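Progress report to the Anargate fund: Storkska handset launch, spring to June

Thank you again for your patience while we pulled this together, and for the kind note after the last one, which went up on the wall by the kettle. It has been a busy stretch and I'm pleased to say most of the news is good.

The Storkska went on sale in June through Semple's online shop and in 19 of their stores. Our first batch was 1000 phones, and Semple has asked for another 200 in the dark blue, which we honestly hadn't expected to be the favorite (I'd have put my money on the gray!). Setup is still slower than we'd like when people move their contacts over from an older phone, and that accounts for a good share of the calls we get.

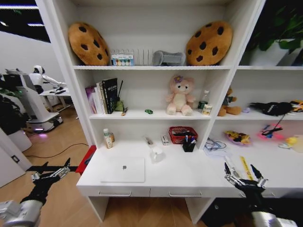
The software update we promised you is nearly there. It fixes the alarm that stayed silent when the phone was on low battery, and it makes the keyboard letters larger for those who want them. Stistia is doing the testing for us on up to 100 phones, and they have been very good about sending back proper notes, even on the dull bits like ringtones.

Two things are behind. The spare batteries are held up at the supplier, and the printed guide needs another round of edits after we moved the camera button in the menus. Neither one changes the budget you approved, though the guide will probably land a month later than planned.

Over the summer we'd like to finish the update, get the batteries into Semple's stores and start talking about a smaller model. I'll send the sales sheet separately once Semple has closed its books for June.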